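Back Behind the Wheel (Eventually!)
By Delphine Gallagher

When I told you all in the last newsletter that I was going to learn to drive again, I think I made it sound like a long weekend's work. It was not a long weekend's work. I started calling around in March and I've only just gotten my keys back in my own coat pocket, so let me tell you how it went, and maybe you'll get there quicker than I did.

For the new folks, I'm a right below-knee amputee, and before that I drove everywhere. I drove to the mailbox. So having my sister ferry me to Premport and back for every fitting was wearing thin on both of us (she hums, I complain about the humming).

My first mistake was thinking I could just hop in and try it with the prosthesis. I sat in my driveway with the engine off and pressed the gas pedal with a foot I can't feel, and I had no idea how hard I was pressing. Some people do drive very happily with a right prosthesis and I'm not telling anybody they shouldn't. It wasn't for me, and I'm glad I found out in the driveway.

My prosthetist suggested a driving evaluation and I put it off for weeks. I pictured a stern person with a clipboard taking my license away. What I got was Imani Montoya, at the rehab clinic in Celtimley, who offered me coffee and asked what I missed most about driving. I said the radio. We got along fine after that.

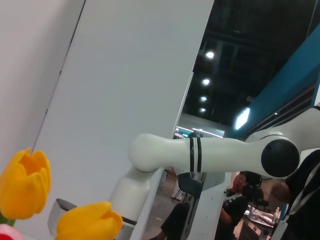

A white robotic arm with a black joint cap.

The evaluation comes in two parts. First is the indoor part, with vision, reaction time, how well you can turn your neck (mine needs work), and a lot of questions about your medications. Then you go out on the road in a car with an extra brake on the instructor's side. Imani used hers exactly once, and I maintain that squirrel had already made up its mind.

At the end she recommended a left foot accelerator. It's a second gas pedal that sits to the left of the brake, with a guard over the regular one so your prosthetic foot can't bump it. The one I have comes out when somebody else wants to drive, and my sister has the knack of it now.

Retraining the left foot was the hard bit! I'd been a right-foot driver for decades, and that left foot only ever had one job, which was to sit there. We did 13 lessons. The first few were all in the lot behind the old Grisley furniture store, going forward, stopping, going forward, stopping, and me saying words I won't put in the newsletter. Somewhere in lesson seven I went around the block and noticed at the end of it that I hadn't thought about my feet at all.

One thing I'd do differently is ask for shorter lessons at the start. My good leg was so tired after the first full session that I had trouble on my own front steps — and I'd told everyone I felt great.

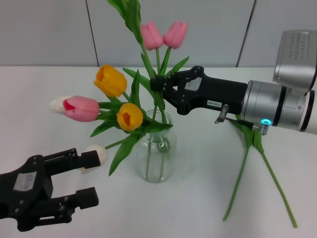

What It Cost Me

I know this is the part you skipped down to. Between the evaluation, the lessons, the pedal and having it put in, I spent some 2,000 dollars, spread over the spring and summer. Your number will be different, so please don't wave mine at anybody.

My health insurance said no to the pedal right away and said no again when I appealed. They did pay for part of the evaluation once Imani's office sent it in again with my doctor's order attached, so do get that order before you book. I also wrote to my auto insurance company to tell them about the change to the car. I was dreading that call, and it took less time than being on hold for it. Ask them whether the pedal itself is covered if the car gets banged up, too. Mine had to be added on.

If you got hurt at work, or you're a veteran, ask those offices before you spend a dime. Also ask the state vocational rehab people if you need the car to get to a job. And if you're buying a new car anyway, check whether the manufacturer will give you something back for adaptive equipment. I wasn't buying, so I can't tell you how much paperwork that is.

Then there's the license. I had to go in, show my evaluation report and get a restriction code added. I kept a copy of everything in a purple folder in the glove box and it's still in there.

Come and Ask Me Things

I'll be at the group on November 6, 2019, in the usual room at the Gál Center, and Imani has promised to come along for the first hour. She'd like to hear from anyone using hand controls, and from double amputees especially, as most of my story won't apply to you. Bring your questions on paper if you're like me and forget them in the parking lot.

I'll be driving myself, so if you live out my way and want a ride, call me by the night before. There's room for two, and you'll have to put up with my radio.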